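Run 1,978 went into the log at noon. Nadine wanted 20 more before the policy was retrained.

"Thumb off the trigger," she said. "The model reads your hesitation as part of the task."

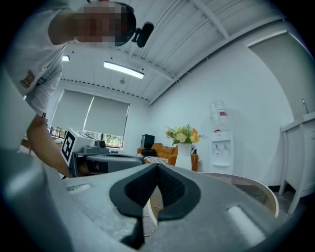 Two grippers at the round table, 2/19/26.

Selim closed the pads on air and opened them again. With 900 runs, Pomix had learned to reach. Now it paused before every grasp – the same short pause Selim made.

"Keep it," Nadine said, and saved the file.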